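Clukport planner: frequently asked questions

What does Clukport do?
It takes a goal for the arm, works out a collision-free path and hands the controller a smooth trajectory. We wrote it at Citent for our kitchen tasks, and we're very fond of it!
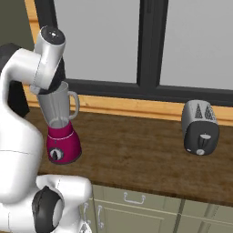 Why does the planner need to know which contacts are allowed?
Collision checking is strict by default, so any touch between the arm and an object throws a plan out. You can relax that for a pair of shapes, one link at a time. Take the wrist link resting on top of the blender jar: the checker will report that pair by name, and you decide whether it counts as a fault. The toaster further along the counter keeps its normal margin of 22 mm.

How fast is it?
Our test set has 400 kitchen queries, and the median plan takes 204 ms on a laptop — we were delighted with that.

Can I set a slower final approach?
Yes, and please do try it. Add an approach segment and give it its own speed limit.

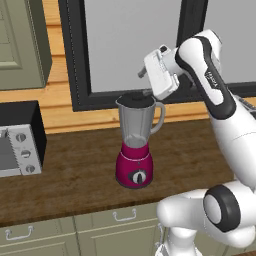
Stepan Yurchenko wrote in to say that the approach segment should inherit the margin from the main plan, as he kept forgetting to set it twice. Good idea, and it's now the default in the Nelham release.

Where do I report a bug?
Use the tracker, and attach the query file if you can.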